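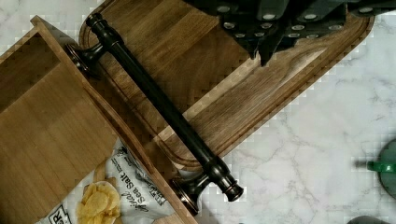 Wrist cam view of the kitchen counter set. Paper towel holder on its side across the cutting board.

Home Grippers Arms Wrist Cams Controllers FAQ Contact

Gripper Trials FAQ

Quick answers, updated when I get a minute. Last big pass was November. Mail Telmo Marín if something is missing.

What are you comparing?
Two grippers on the same arm. The Verell parallel jaw (flat rubber pads, electric) and the Trikham three-finger. Same wrist camera for both, same controller, same clutter. Only the fingers change.

Why kitchen stuff?
Because people kept asking. Our old set was blocks and cylinders and everything scored great on it. Kitchen things are long, shiny, floppy or all wrong in the balance. Better test.

What's in the clutter?
Changes by layout. Counter layouts have things like the towel holder, a walnut cutting board, a knife block, an open wooden box, a bag of sea salt chips. Things touch and overlap. We leave it that way.

Which gripper is better?
Depends. Towel holder: Verell, easily. Long rod, flat pads, close and go. Chip bag: Trikham, the three fingers gather the bag instead of pinching one corner. Box by the wall: Verell again, thin wall between the jaws. Cutting board: neither, see below.

How many tries per object?
40 per gripper per layout. Less than that and the numbers jump around too much. We tried 14 at first and had to throw the whole batch out.

What counts as a good grasp?
Lift, hold, move to the drop zone, set down. Drop it anywhere on the way = fail. Dragging it the whole way is also a fail. Knocking over a neighbor gets written down but doesn't fail the try.

Why can't either one pick up the cutting board?
Too wide for the jaws flat on. You have to go for the edge, and there's no gap under the edge when it's lying on the counter. The juice groove is too shallow to hook a fingertip in. We tried. Trikham slid right out of it. Might try a suction cup later, no promises.

Does the camera get confused by shiny things?
Sometimes. Dark bronze is a pain, the depth goes patchy along the rod and you get holes in the map. The rounded knob and the ridged end cap are the worst bits. Lowering exposure helped more than any filter did. Rivets on the knife handles throw little bright dots too, harmless so far.

And the marble?
White with gray veins, fine for color. Depth on a smooth bright counter can drift a little. If yours floats up and down, check your lighting first, then recalibrate.

Why is the camera on the wrist and not overhead?
We ran both. Overhead sees everything until the arm gets in the way, right when you need it most. Wrist cam keeps looking at the target. Downside, you lose stuff at the edges when close in. Knife block was only half in view on a lot of the counter runs. Take a wide look first, save it, then go down.

Do you grab the knives?
No. Handles are treated as keep-out. The planner gets a margin there and has to route around. Please do the same.

Where do you grab the towel holder?
On the rod, between the two flared bases. Grab it past a base and it swings on you. Middle of the rod is boring and it works. Rotate the wrist so the jaws close across the rod, not along it. Sounds obvious, was our most common bug in the first week.

What about when one end is resting on the box?
Lift straight up before moving sideways. If you go sideways first the foot catches the box and shoves it. Lost a lot of runs to that.

Which controller?
Mäkelä, stock firmware. We had a Wovalia unit on loan, nicer screen, but the force readings came in late and the chip bag got squashed. Could be our cabling. Not blaming anyone yet.

How hard do you squeeze?
Low on the bag, medium on everything else. Start soft and step up. Chips survive soft. They do not survive medium, ask the floor.

Do the pads wear out?
Yes. We swap the Verell pads every 2,000 closes. The Trikham tips last longer but they pick up grease and get slippy, wipe them between layouts.

Can I use your results for my own gripper?
Sure, but run your own baseline. Differnt pads, different arm, diferent numbers. Don't compare your best day to our average.

Can I send you a gripper to try?
Yes if it bolts to a standard wrist flange and you include the cable. Write first. Boxes that show up with no note go on the shelf and stay there a while.

Do you share the raw footage?
On request. Say which layout and which gripper. I do uploads in the evening after the arm is parked, so give it a day.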